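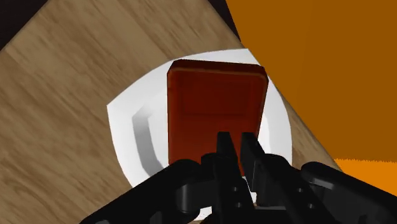
A reader's comment under the January post asked why anyone would pay for new light fittings in a storage unit when the old tubes still came on. The same comment said the power savings quoted by suppliers are always worked out for a building that is lit day and night, and that a small workshop would never see them.

The second part is fair. My unit at Sarkwood is lit for maybe a third of the day in winter and much less in summer. So I ran the numbers on my own meter instead of the supplier's sheet, and the notes below are what I have so far.

The old setup was twin-tube fluorescent battens on magnetic ballasts. Each tube is marked 58 W, but the ballast draws power too, so the fitting as a whole takes more than the label suggests. Two of them had begun to flicker when cold. I had replaced the starters once already, and that bought me one winter.

The new fittings are Havport linear LED battens, 4000 K, with a frosted cover. I looked at the Ekström range as well. It has a better cover and a proper gland for the cable entry, but the driver is potted into the body, so a dead driver means a dead fitting. The Havport driver is held by two screws and can be swapped from a stepladder. That settled it.

Before taking anything down I read the sub-meter on the lighting circuit. It showed 3124 kWh since it was fitted. I also took light readings at bench height with a cheap meter. At the main bench I got 426 lux with the old tubes, which was better than I expected. The corner by the roller door was far worse, mostly due to the spacing.
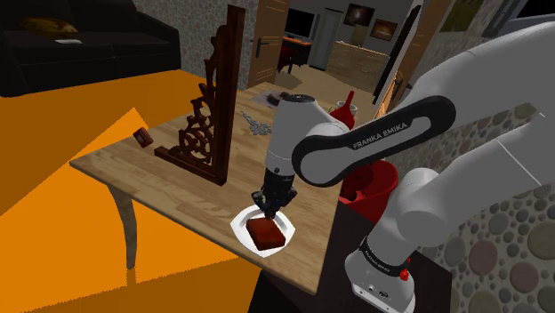
Spacing was the real fault in the old layout. The battens had been hung in one line down the middle of the unit, so anyone standing at a side bench worked in their own shadow. I moved to two lines, each set a little forward of the bench edge. It meant new trunking and a full day of drilling, but no extra fittings were needed.

Wiring notes, for anyone doing the same with an electrician:

The old circuit had a single switch. I split it into two, one per line, so the far side can stay off. The switched lives share the trunking with the emergency fitting, which has its own permanent live. Label that one clearly. Mine was not labeled, and it cost us an hour of testing.

Inrush current is worth checking. LED drivers pull a short, high peak at switch-on, and the data sheet gives a maximum number of fittings per breaker. I am well under it. A larger unit might not be.

Dimming I left out. The Triltness control module would have done it over the same cable, but I have never wanted a workshop at half brightness – and the module costs roughly as much as a fitting.

The sub-meter was read again on 14th February. I am holding back the result until I have a full year, as a few weeks of winter use will flatter the new fittings. The lux readings at the bench still need to be repeated after dark, with the roller door shut.

5 min read

Get new posts by email. Enter your address to subscribe. You can unsubscribe at any time.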